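How to Manage a Lateral Ankle Sprain in the First Four Weeks: A Guide for Club Players

Last revised Sep 11, 2024

This page covers the ordinary inversion sprain, the kind a soccer player picks up when the foot rolls inward on landing or in a tackle. It is written for players at clubs without a full-time physio. It does not cover high ankle sprains, fractures or Achilles injuries, which follow a different schedule.

Before you start

Rule out a fracture first. Get an x-ray the same day if any of the following apply:

- You cannot take four steps, with or without a limp.
- Pressing on the back edge or tip of either ankle bone is painful.
- Pressing on the base of the fifth metatarsal (outer edge of the midfoot) is painful.
- Pressing on the navicular bone (inner midfoot) is painful.
- The foot is numb, cold or visibly out of line.

If the x-ray is clear, or none of these apply, continue with step 1. Players under 16 should be seen in person regardless.

You will need an elastic bandage or a lace-up brace, two firm pillows, a resistance band, a tape measure and a notebook.

Step 1. Protect and compress (days 1 to 3)

Wrap the ankle from the base of the toes to a hand's width above the ankle bone. Overlap each turn by half. The toes should stay pink and warm; if they tingle, unwrap and start again with less tension. Use crutches if walking produces a limp. Limping for several days changes the load on the knee and hip, and the habit can outlast the sprain.

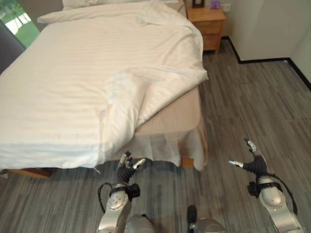
Elevation works only when the ankle is higher than the heart, so a footstool in front of a chair is not enough. Lie flat on your back and place both firm pillows under the calf, leaving the heel free. Do this for 20 minutes, several times a day. If you are elevating in bed, get the covers off the leg before you set the pillows. A rumpled duvet with a large flap hanging over the corner of the bed will drag on the toes and push the foot down into a pointed position, and it is a trip hazard when you get up on crutches. Fold it back to the other side. Remove the bandage overnight unless you have been told otherwise.

Step 2. Restore range (days 3 to 10)

Begin when resting pain is 3 out of 10 or lower.

1. Sit with the leg straight. Pull the toes toward the shin, hold for two seconds, release. 15 repetitions.
2. Trace the capital letters of the alphabet with the big toe. Once through, slowly.
3. Place the foot flat, a few inches from a wall, and push the knee toward the wall without lifting the heel. 10 repetitions.

Repeat the full set three times a day. Measure the knee-to-wall distance from the big toe every second morning and write it down for both sides. Stop the wall exercise if it causes a pinching pain at the front of the joint, and try again two days later.

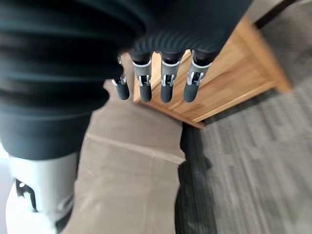 The target for this stage is a difference of less than an inch between the injured and uninjured sides. Imelda Bautista, who looked after the first team at Moges until last season, keeps players at this stage until the number holds for two readings in a row. A single good reading is often followed by a worse one.

Step 3. Strength and balance (days 10 to 21)

Loop the band around the forefoot and turn the foot outward against it. Three sets of 12. Follow with calf raises on both legs, then on one leg when you can complete 20 without pain.

For balance, stand barefoot on the injured leg for 30 seconds with the eyes open. Progress in this order:

- Eyes open, head turning side to side.
- Eyes closed.
- Eyes open, catching and returning a ball.

Do the eyes-closed version within reach of a wall.

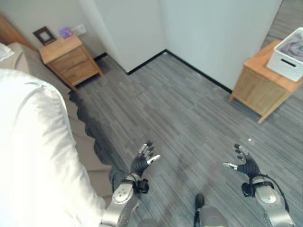 Hold each level for two sessions without touching the other foot down before moving to the next. Balance work should continue for the rest of the season - five minutes before training is sufficient.

Step 4. Return to running and contact (days 21 to 28)

Start with straight-line jogging on flat grass. Add shuttle runs, then figure eights, then cutting at match speed. Allow one day between additions. If the ankle is more swollen the next morning, go back one level.

Full training is reasonable when you can hop on the injured leg for at least 90 percent of the distance you manage on the other. Wear a brace or tape for all contact sessions through the end of October if the injury happened in preseason.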